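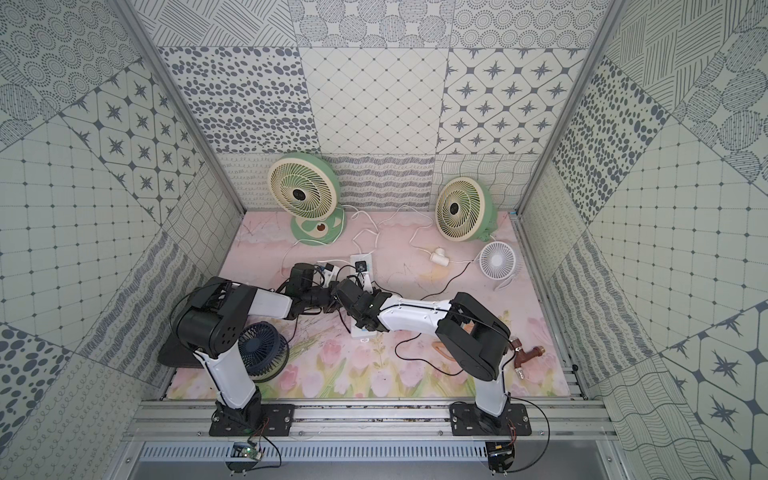
*A plug in a white power strip, on a pale pink mat.*

# How to keep a room bearable with small fans

Most advice on desk fans comes from people selling desk fans. I went into last summer doubting nearly all of it, and I still doubt a good part. What follows is what I do now in a top-floor flat with one decent window and one bad one.

Start by dropping the idea that a fan cools a room. It moves air. If that air passes over your skin you feel better, and if you leave the room the fan is just running up the bill. Anyone who says their fan "took the room down five degrees" should be asked where they put the thermometer.

## 1. Find out which way the air wants to go

Open both windows, or a window and a door, and hold up a strip of tissue in each gap. Do it in the morning and again after dark. In my flat the direction changes at night, and I had been working against it for years.

Write it down. You won't remember.

## 2. Put the fan where it helps that direction

At night, with cooler air outside, I face one fan out of the warm window and leave the other window open. The articles say to press it right up to the opening. Preben Kragh, who lives below me and has the same layout, told me to pull it back about an arm's length, and I didn't believe him either. Try both with the tissue at the far window and keep whichever moves it more. Mine was better pulled back. Yours may not be.

By day, if it's hotter outside than in, shut everything and point the fan at yourself. I know people who won't do this as it feels wrong to close a window in summer. They can suit themselves.
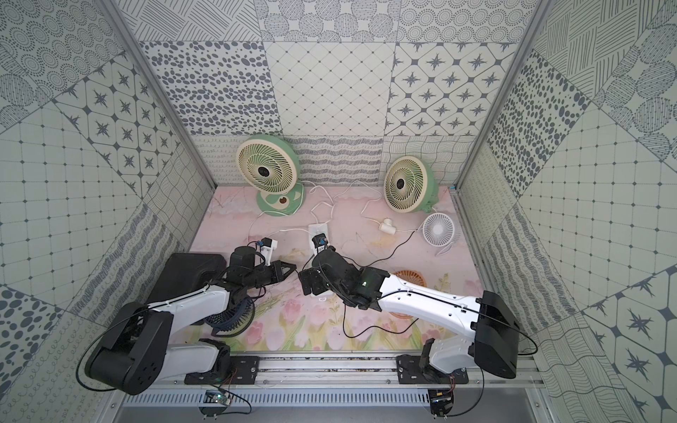
Two fans facing each other are a waste of one fan. If you have more than one, have them all push the same way, or give one to whoever is complaining the most.

## 3. Ignore most of the tricks

- **Bowl of ice in front of the fan.** Pleasant for a few minutes if your face is right there. Then you have a bowl of water, and a freezer that has been working hard to make more ice and putting its heat into your kitchen.
- **Wet sheet over the window.** Works a little in dry air. In sticky weather it gives you a wet sheet.
- **Running it on high all night.** Try the lowest setting first. I sleep better on low, and I suspect a lot of people who say otherwise have never tried it for a week.
- **"Silent" on the box.** Silent compared to what? Switch it on in the shop, if they let you.

## 4. Clean it before you decide it's worn out

Ditte Arnardóttir was about to throw out a fan that "had no push left." The blades had a gray fur on them. Unplug it, take off the front grille if it's made to come off, wipe the blades with a damp cloth and a drop of dish soap, and let everything dry fully before you put it back together. Skip the canned air unless you're outdoors - all it does inside is move the dust to your bed.

If the grille doesn't come off, a soft paintbrush through the gaps gets most of it. Don't force clips. I have broken two that way.

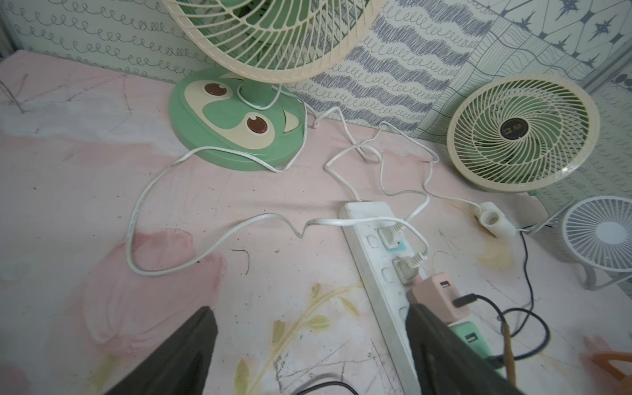
*Desk fan with an animal-face base and the cord looped around its neck.*

## 5. Sort out the cords

Keep cords off the floor where people walk and away from the blades. Check the plug after an hour of use. If it feels hot, stop using that outlet or that fan until you know which is at fault. Never run a portable air conditioner or a heater from the same power strip as the fans, whatever the strip claims on its label.

## 6. Pack up in October

Clean them again, wrap each cord loosely, and put a bag over the head. A fan stored dirty comes out dirtier. I also stick a piece of tape on the base saying which window it goes in, and Preben thinks that's excessive.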